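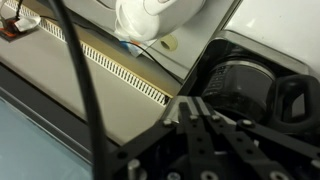
Limen Tablas 2: módulo de tablas y gráficos para informes estadísticos

Referencia: Tirkon LT-2
Licencia individual, descarga inmediata

Limen Tablas 2 toma los resultados de una regresión o de un resumen descriptivo y los pasa a una tabla lista para pegar en Word, LaTeX o una hoja de cálculo. Trabaja sobre archivos CSV, DTA y SAV. No modifica los datos de origen: todo lo que genera se guarda en una carpeta aparte, con el mismo nombre que el proyecto.

Qué incluye

Tablas de frecuencias, de medias y cruzadas, con o sin ponderación.
Tablas de regresión con varios modelos en columnas. Los errores estándar pueden ir entre paréntesis o en una columna propia.
Histogramas, diagramas de caja, dispersión con recta de ajuste y gráficos de coeficientes.
60 plantillas de estilo, editables desde un archivo de texto.
Manual en español y en inglés.

El separador decimal se elige en Preferencias > Formato. Por defecto es la coma. Si la revista pide punto, conviene cambiarlo antes de exportar, ya que las tablas guardadas no se actualizan solas.

Requisitos

Windows, macOS o Linux de 64 bits. 2 GB de espacio libre en disco. La exportación a LaTeX necesita el paquete booktabs instalado.

Licencias

La licencia individual permite instalar el programa en dos equipos del mismo usuario. La licencia de departamento cuesta 1.290 euros al año e incluye las actualizaciones y la plantilla Govindasamy para paneles de datos, que no se vende por separado. Los estudiantes de doctorado pueden pedir la versión reducida con un justificante de matrícula; no lleva gráficos de coeficientes.

Entrega y soporte

El enlace de descarga y la clave llegan por correo electrónico al confirmarse el pago. Las consultas técnicas se atienden por escrito desde la oficina de Stultham, de 9:00 a 17:00. Adjunte el archivo de registro (limen.log) y la versión del sistema operativo.

Productos relacionados

Limen Muestras
Limen Panel
Tirkon Conversor de formatos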